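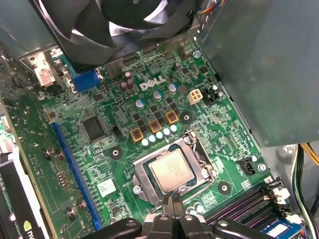 Four hundred dollars, my sister had told me on the phone, was a silly amount to lose sleep over, and a Dell that old had never been worth it anyway.

She was probably right. But the man from Grusoleck swore the whole tax archive for the Motaung job lived in that tower, and that something on the board had to be hiding it. I didn't believe him. Files live on drives. Boards just pass the mail along.

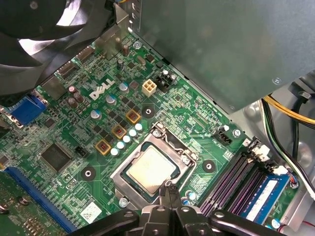

I went over the capacitors first, out of habit, then the sockets, then the chokes. It was five in the morning and I was looking for a secret among parts sold by the bucket. He'd called twice by then. Both times he asked if I had "seen it yet," and both times he wouldn't say what.

So I pulled up the intake slip, number 226. Under Fault, in his own handwriting, he had put: none.
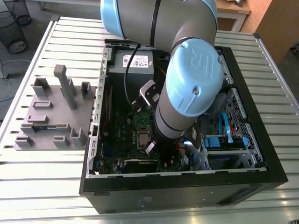

2. The Man from Grusoleck

He came at eight, and he didn't ask about the files.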